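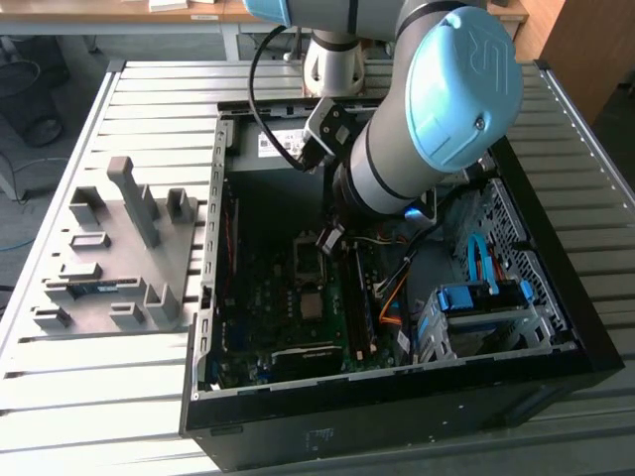
Progress report to the Oddsson Fund
Relow community computer program, Dokelent
Date: 2022-03-02

Dear friends at the Fund,

We have had a very good winter and there is a lot to tell you! When we last wrote, we had a lease, a stack of folding tables and a waiting list. Since then the beginner course has run twice, the evening drop-in has found its feet, and families in the Drorkach neighborhood have started taking computers home.

Courses

We enrolled 54 adults across the 2 beginner courses and 43 finished. We had hoped for a few more, and most of the people who left told us it was a change in their work hours. Several have already asked for a place in the spring group, which we are very pleased about. The course covers email, filling in forms, keeping a password safe, and making a doctor's appointment online. The appointment lesson is by far the favorite. People come back the next week and tell us they booked one themselves, and the whole room cheers (it gets loud).

We moved the typing practice from the first evening to the third. Starting with typing made some people feel slow before they had done anything fun. Now the first evening is maps and photos: everyone finds the street they grew up on, and the room fills up with stories. Attendance in week two is much better than it was.

Home computers

The grant paid for parts for 16 refurbished desktops, and every one of them has gone out. They are office towers, mostly short on memory, and a bit more of it makes a huge difference to how they feel to use. Each family also gets a printed booklet in large type, a phone number to call, and a follow-up visit after the first month. The question we hear most on visits is about printers. We are writing an extra page on printers!

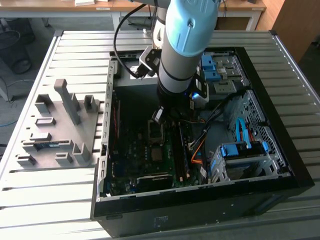

Desktop tower on its side with the motherboard showing.

Drop-in evenings

These were a small line in our proposal and have grown into something we love. People bring in phones, letters they can't make sense of, and now and then a grandchild who fixes the problem before we get to the table. We have added a second table for forms only, as those take longer and the line was getting stuck behind them.

What has been hard

The heating in the back room was out for part of the winter and we lost an evening to it. Our sign-up sheet was also on paper for too long, and we double-booked a few seats. Both are sorted out now. Spending is in line with the budget except for printing, which ran over because of the large-type booklets. We would like to move a little from the travel line to cover it and will send the figures separately for your approval.

Coming up in March

The spring course opens, this time with a morning group for parents and night-shift workers. We are also trying out a short session on video calls, which course members have been asking for since the first week. You are very welcome to sit in on any class. Coffee is on from the moment the doors open.

With warm thanks,
The Relow team, Dokelent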